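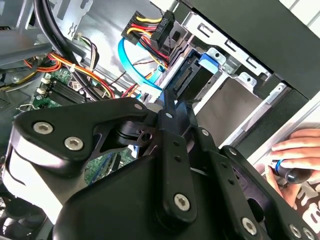
Nikola Michalski wanted to know, before anybody touched another screw, whether the arm had let go by itself or whether somebody had told it to.

"By itself," I said. "Well, I think by itself. I said hold. I said it twice!"

"And it opened."

"It opened like a flower."

I should say that this was the best job I ever had. The Gellthorpe depot took in dead office computers by the truckload, and we took them to pieces, one person and one arm to a bench, and I loved it from my first morning. I loved the smell of warm dust and the little click a drive cable makes when it comes free. Most of all I loved working with Vargate, which was the name of the company that built the arms and which I had started using as if it were a first name. Vargate, hold. Vargate, up a bit. You steadied things with it, you see. It reached into the case and kept the heavy part still and you came in from the side with a screwdriver, and when it went well it was like playing a duet.

On Tuesday it had not gone well. A drive cage had dropped onto the back of my left hand at twenty past ten, and now my hand was wrapped up in gauze like a present and Nikola had come over from the Borwood office with a laptop and a flask of soup.

He read the log out loud. He had a lovely voice for it, slow and serious, like a man reading a will.

"Hold. Acknowledged. Hold. Acknowledged. Grip force, 56. Grip force, 56. Grip force, 3." He stopped. "That is quite a drop."

"That's what I felt!"

"It thinks it was told to release."

"By who?"

He turned the screen toward me. There was the line, plain as anything: RELEASE, source, bench. My bench. I felt my face get hot. I went back over the whole morning in my head, every word I had said, and I couldn't find it. I had been humming, I knew that. I had asked Maëlys Joly on the next bench if she wanted to split a sandwich. I had told the computer it was a stubborn old mule.

"Do it again for me," Nikola said. "Same model of case. And put a block of foam in there, please, where your hand was."

So we did it again, and I will admit that I was thrilled. I had never been part of an investigation. We pulled the same kind of desktop off the pallet, laid it open, and I talked Vargate in past the wires while Nikola sat on an upturned crate with his soup. Hold. It held. I hummed. It held. I offered the empty air half a sandwich. It held. I called the computer a mule, with feeling, and the grip force stayed at 56 as if it had been painted there.

We ran it 15 times before lunch. Nothing! The arm was perfect. It was the best I had ever seen it work, and I was starting to feel like someone who takes a rattling car to the garage and has it purr all the way.

"Maybe I did say it," I told him. "Maybe I said it without noticing."

"Maybe," said Nikola, who was kind, and wrote something down.

After lunch Maëlys came back to her own bench. She had been told to stay clear in the morning so the room would be quiet, and she was behind now and working fast. She worked the way she always did, talking to her arm in a low mutter, half in English and half in whatever she felt like. I got Vargate into place for number 16. Hold, I said. The foam block sat there looking innocent.

Over my shoulder I heard her say, "Okay, and let go."

Both arms opened.

The cage came down on the foam with a thump I felt in my teeth. Nikola stood up so quickly that the soup went over. For a second all three of us just looked at it, and then I yelled - I really yelled, I'm not proud of it - "It wasn't me!"

"No," said Nikola. "It was not you."

Maëlys had gone white. She had both hands up in the air as though the arms had pulled a gun on her. "I was talking to mine," she said. "I was only talking to mine."

I went and stood beside her, and I told her about six times that my hand was fine, that it was a bruise and a bit of lost skin and I could wiggle everything. I wiggled everything to show her. She laughed a little and then she sat down on the floor.

It took Nikola the rest of the afternoon to find the reason, and he let me watch. The benches had been moved in May to make space for the Chauvin contract, and mine had ended up closer to hers than to the wall. Every bench had a microphone and every microphone had a setting for how far it should listen, and mine was set to 100, all the way up, from when it had lived alone in the corner next to the compressor. Most of the time I was louder than she was, so it only heard me. If I hummed at the right moment, or just kept quiet, it heard her. All morning we had been testing in an empty room.

"But it should know my voice from hers," I said.

"It was never asked to." He tapped the screen. "It knows a word. It doesn't care who has it."

And there was another thing, which he found much worse, and once he explained it I did too. One word should never have been enough to drop a load with a person's hand underneath. There was a pedal for that. It was in the manual, with a drawing! You were supposed to say the word and press with your foot, both together. I looked under my bench and found the bracket where a pedal would go, and no pedal. Maëlys looked under hers. Same thing. We went down the row together on our hands and knees, calling out to each other, bracket, bracket, bracket, until we reached the end of the room and Nikola shut his laptop.

He pulled the main switch himself. The arms sank down onto their rests, the whole row, and it got so quiet that I could hear the trucks backing up outside.

"How long?" I asked.

"Until there are pedals."

"But how long is that?"

He was mopping up soup with a paper towel and didn't answer. Maëlys picked up a screwdriver, looked at the open case on my bench, and pulled her stool around to my side.

"You can't hold it with that hand," she said. "I'll hold. You tell me when."

I got the first screw started. "Hold," I said.

"Holding," said Maëlys.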